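Wednesday, started 4pm, small bathroom at Curnunier

Second round of towel trials, hand towels only. Bath sheets go in the other book. Rätsep lot and Trelen lot both here, Raver lot still not delivered, chased again. Wringing done by hand over the basin, same as last time, then stretch and look at the edges.
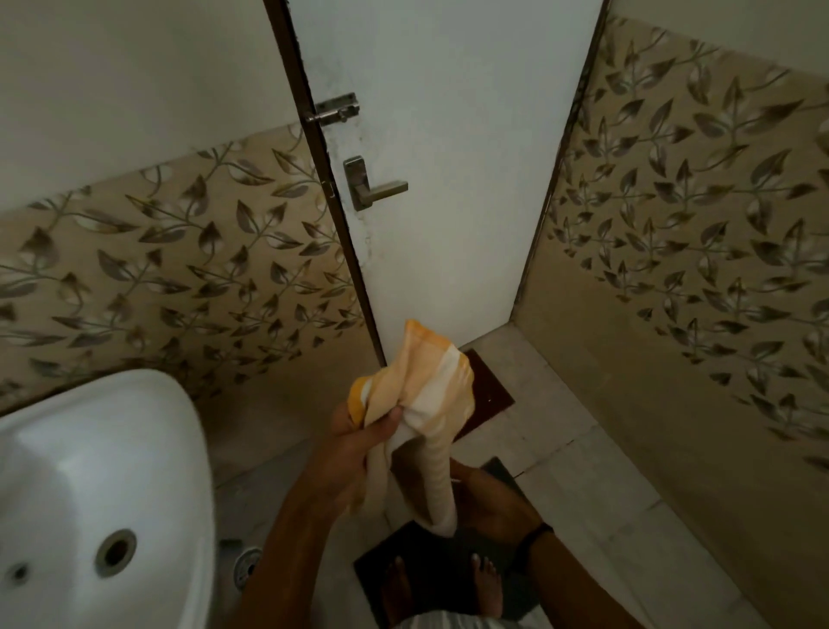
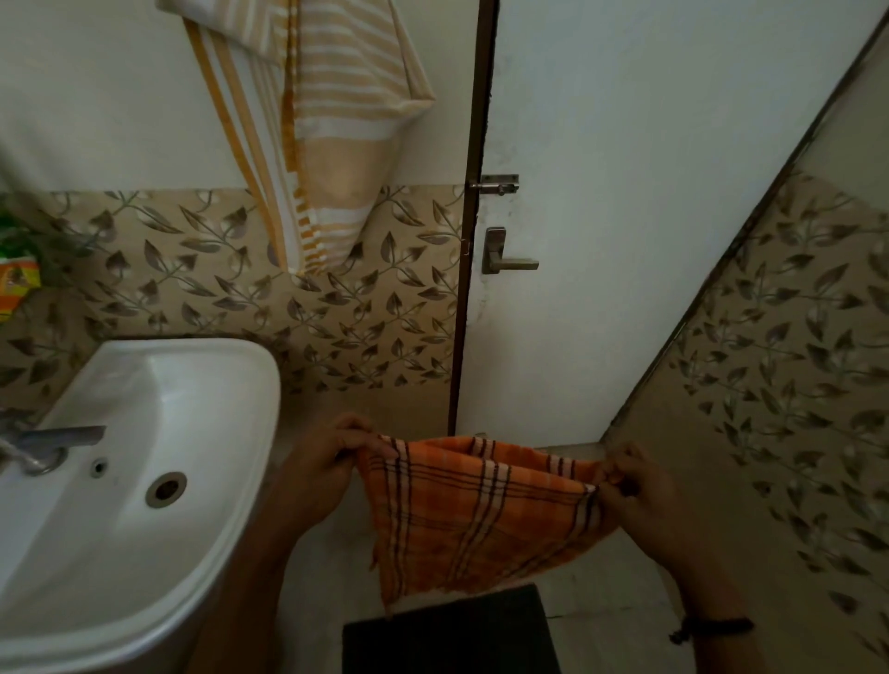
Hand wringing v. spin, where we've got to. Spin is quicker and we all know it but half the people who buy these wash them in a sink, so the hand method has to be in. Method as it stands: soak, fold in half lengthways, twist from both ends till it stops giving, hold, let go, shake, pull out square by the corners. Corners is the bit that matters. Pinch grip at the top two, let the middle sag, then look along the bottom. The orange check has a slightly frayed bottom edge, so that one goes down as a 2 on the edge score and gets looked at again after the next wash. Thin stripes are handy for this, you can see straight off if the weave has pulled out of true, much easier than on the plain ones. Must ask for checks or stripes in every lot from now on. Didnt write down which way I twisted. Do that next time, always clockwise with the right hand, and put it on the sheet.

Weights. Scale reading 11 g heavy with nothing on it, so take that off everything from before tea. Re-zeroed after. Basket of the whole Trelen lot, wrung, came to 1,934 g on the big scale, that's after the correction. No dry weight for the basket!! Weigh it tomorrow and subtract.

Drying. Line, not radiator. Left 24 hours then weigh, then feel for stiffness. Last time the stiffness notes were useless, "ok", "bit crispy", "ok", so this time use the scale from the front of the book and if in doubt go for the lower number. Rätsep ones were softer out of the packet but I think that's just finish and it'll go in the first few washes. See.

Powder: same one as before, one level scoop. Do not swop brands halfway through, we lost a whole set in May to that.

Room notes. Basin is a good height for wringing but small, bath towels would slop over the rim, another reason to keep them seperate. Mat wants moving back before anyone soaks anything. Door paint is grubby by the bolt and handle, give it a wipe while there's a cloth going. Want a second hook, one is not enough if we do two lots back to back.

To do
- dry weight of basket
- twist direction on the sheet
- wash 3 for both lots, same powder
- edge score again on the orange check, compare w/ notes from today
- Raver, phone not email
- more pegs, the wooden ones leave marks

Packed up just before six. Line full, window open a crack. Whoever is in first please don't fold anything till it's been weighed.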